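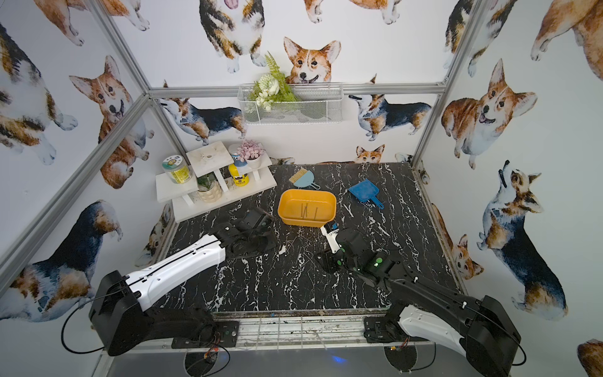

Pakelora Small Parts Set, README, May update. Covers the two-arm bench kit sold by Enano and the sample recordings that ship with it. We ran the kit on nail handling and tub work, wrote down what a buyer should know, cleaned it up a bit. Each workspace gets an overhead or side view plus wrist views. Both arms bolt to the one metal rail along the front, so the orange tub in the middle of the floor is in reach of either gripper. Keep it there if you want your runs to line up with ours.

What you get: 2 arms, rail, cameras, recorder software, some 3,000 sample episodes. Floor panel sold separate. Ours is the black marble pattern. 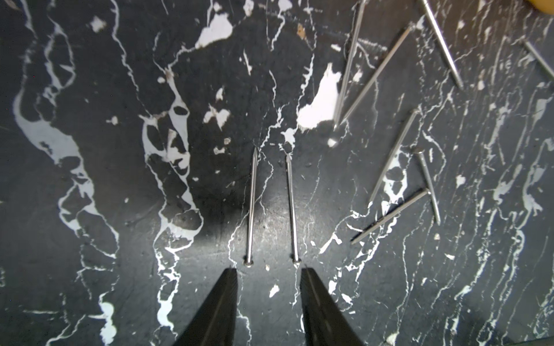

Delia Acuña
Data lead, Pakelora

Nails are the hard part. Shiny shanks, dark floor, white veins running every which way. A vein and a shank can look alike to a small model. Start with a pair side by side, heads toward the gripper, then go to the scattered ones. Crossed nails last. Dont skip the veined floor just to get better numbers, you'll pay for it later.

Teleop feel is good. Grip force setting goes 1 to 5, we stayed at 4 for nails. At 5 the fingertips wear faster.
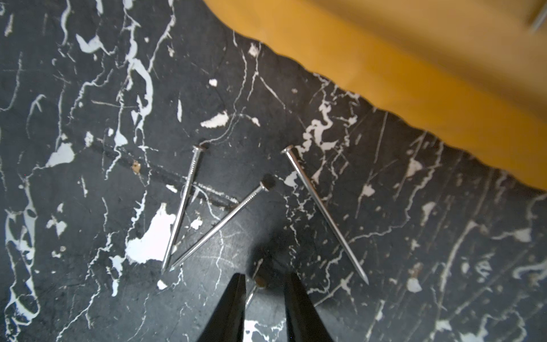 Wrist view, one nail at the fingers, three on the surface.

File layout:
episodes/ one folder per run
calib/ redo after any time you move the rail
labels/ task name, start, end, pass or fail

Failed runs are kept in, flagged. Filter them yourself. Preview pack is the first 100 episodes, same layout, grab that before the full download.

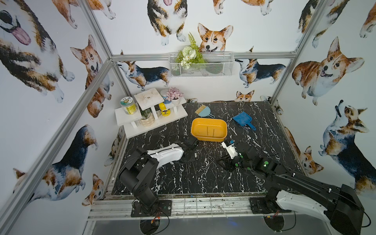 Known issues: recorder drops the side view if the disk is slow. Calib script wants both arms powered, even for a one arm job. Manual is thin on cable routing, so check slack at full reach before you let anything run on it's own. Sticks in the tub are harder to label than nails, expect a few loose start times.

Verdict so far: would buy again for small parts. Wouldnt for heavy stuff, havent tested it.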